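Visit to the Mosside Fruit Store and Packhouse

Report of the autumn study visit, prepared for members of the Allum Growers' Association

The Association's autumn study visit took place in September and was hosted by the Mosside packhouse, which stores and grades dessert apples for growers on both sides of the valley. Members assembled in the upper yard at 9.30 am. The party was divided into two groups, one beginning with the cold stores and the other with the intake area, and the groups changed over before lunch.

Mosside was built as a grain store and was converted to fruit after the railway siding closed. The older brick range is still in use for bins and packaging. The present cold stores stand behind it and were extended when Ruggiero, the neighbouring orchard business, gave up its own storage and began sending its crop down the lane. The site now takes fruit from 107 separate orchard blocks, each of which keeps its own number from picking through to dispatch.

Intake

Fruit arrives in bulk bins and is weighed on the bridge before a sample is drawn. Samples are tested for firmness, sugar and starch, and the results decide whether a bin goes into long storage or is sold within the month. Several members asked how disputes over sampling are settled. The packhouse draws a second sample in the presence of the grower, and the second result stands. Our hosts reported that few such requests are made, most of them after a wet harvest when colour is slow to develop.

The intake staff place great weight on careful picking. Stalk punctures and thumb bruises are the two faults most often recorded at the bench, and both tend to show only after some weeks in store. Growers receive a fault sheet with each payment, and members who send fruit to Mosside spoke well of this arrangement. 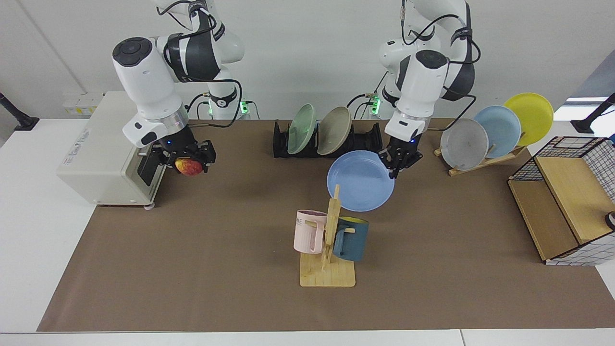
A red and yellow apple held in a gripper.

Bicoloured apples make up the larger part of the crop, and the grading standard for them took up much of the discussion. A buyer may ask for a given share of red over the skin, and fruit falling below that share is moved down a class although its eating quality may be the same. The view was put forward — and widely supported — that the colour requirement should be relaxed for local sales. The Association has agreed to raise the matter at its winter meeting.

The cold stores

The second part of the morning was given to the stores themselves. The largest room holds 1236 bins when full, stacked so that air can pass between the rows. Once a room has been sealed it is not opened until the fruit is wanted, and the oxygen level is lowered over several days. Members were shown the control panel and the small inspection hatch through which samples are taken during the winter.

The refrigeration plant was supplied by Zeltico and replaced an older system that had become costly to repair. The packhouse keeps a daily written log beside the electronic one. It was explained that the written log had proved its worth during a power failure, when the duty staff were able to see at once which rooms had been closed longest.

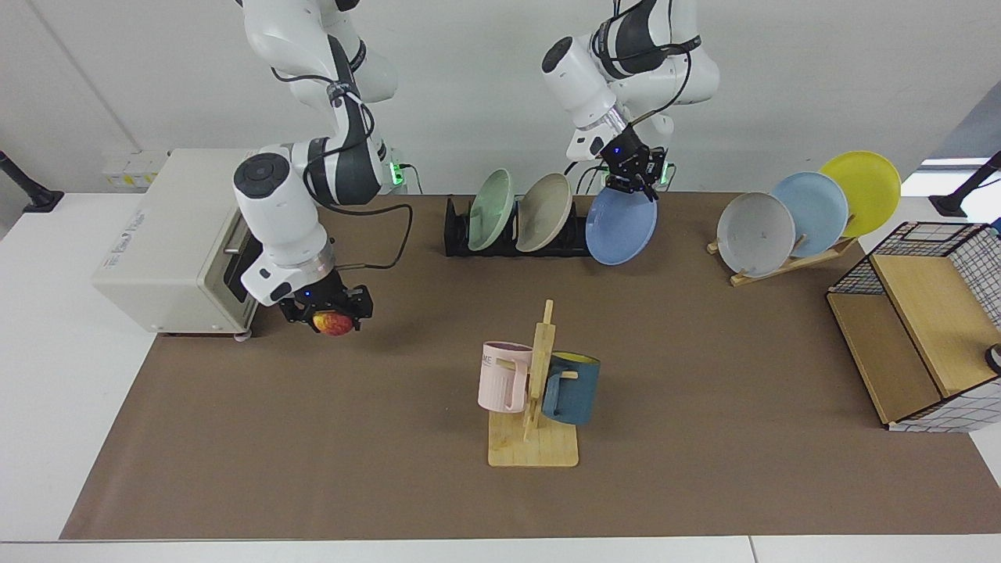 Lunch was served in the brick range, with apple cake and juice pressed from fruit grown at Mosside. The afternoon was spent in the trial orchard, where 225 young trees have been planted on three rootstocks to compare growth on the heavier soil at the lower end of the site. It is too soon to draw firm conclusions. The most dwarfing of the three has needed regular watering, and rabbit damage has been severe along the hedge side, where guards are now fitted as a matter of course.

Members also inspected the old variety collection beside the lane. Many of the labels have been lost, and the packhouse would welcome help with naming the trees from anyone who knew the orchard in earlier years. Fruit for identification may be brought to the Association's October table.

The visit closed at 4 pm. The Association records its thanks to the management and staff at Mosside for their hospitality during a busy month. Members wishing to receive the notes on storage temperatures handed out in the cold store may obtain a copy from the Association's office on request.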